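Checking the bin before a picking run

Please follow these steps each time you start a new run with the arm. They are the same for all benches at Brenholm.

1. Clamp the bin to the table. Push it with one hand; it must not move.
2. Set the arm to reduced speed, maximum 200 mm per second, for the first 12 picks.
3. Look that all cables at the wrist have enough slack.

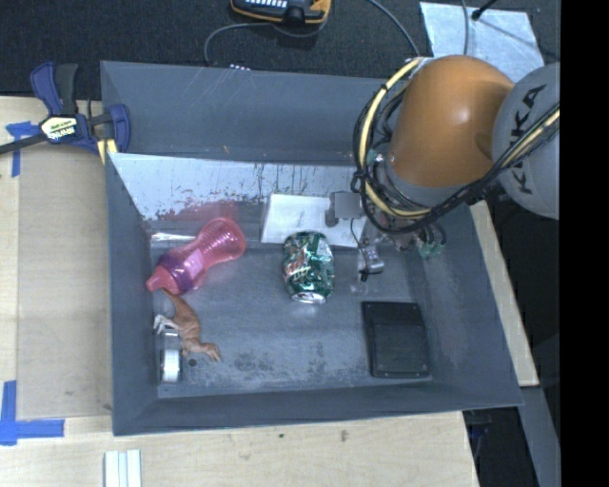 Bin clamped at the table edge, mixed objects inside, arm over the bin.

4. Keep your hands out of the bin while the arm is enabled. If an object must be turned, press stop first, then reach in.
5. Write the run number and your initials in the log.

Questions about the rule for speed go to Siv Boström.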